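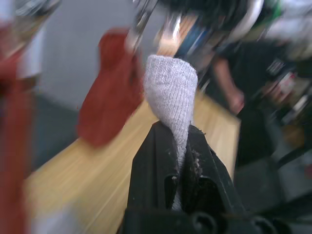

May 12, 2018

Grasp scorer, Andia branch

Merged the new pinch scorer this morning and I still don't trust it. The Jidden people report good numbers on socks, but theirs were laid flat and well apart. Ours get bunched up, and a knitted tube squeezed between two fingers has no outline worth the name. The scorer gave high confidence to nearly every candidate, good or bad. A score that never drops tells me nothing.

Also, motion blur. The wrist view smears badly during fast moves while whatever is held in the fingers stays sharp, so the segmenter latches on to the held cloth and guesses the rest. I'd want a gate on wrist speed before any of those masks reach the planner. Tralance has a setting for it, default off, no word in the docs as to why.
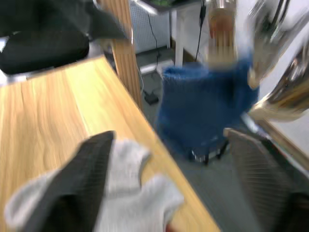

Two-arm timing

Left arm takes the sock, right arm keeps hold of the hanger by its end. On paper the planner treats the hanger as a fixed body. It hangs from a hook, so it isn't fixed, and I doubt the right arm's grip makes it so. Jafri's answer is to stiffen the right arm. Mine is to track the bottom bar and replan every 50 ms, if the loop can stand it. Neither has been tested properly. 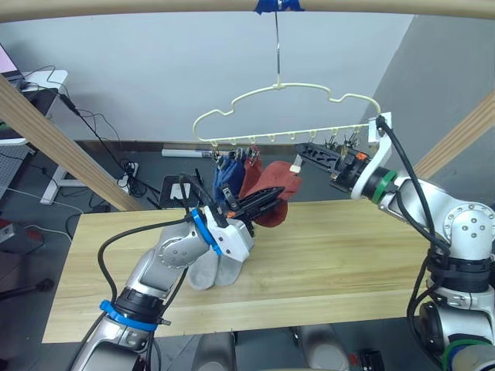
Left gripper on the second rust-red sock, right arm at the end of the hanger.

To do:
– log scorer output for 50 grasps before changing any weights
– rerun the segmenter on the 3,000 saved wrist frames with the speed gate on
– check the clock offset between the arms (4 ms last time I looked, which seems too good)

Not touching the clip pose estimate until the first two are done.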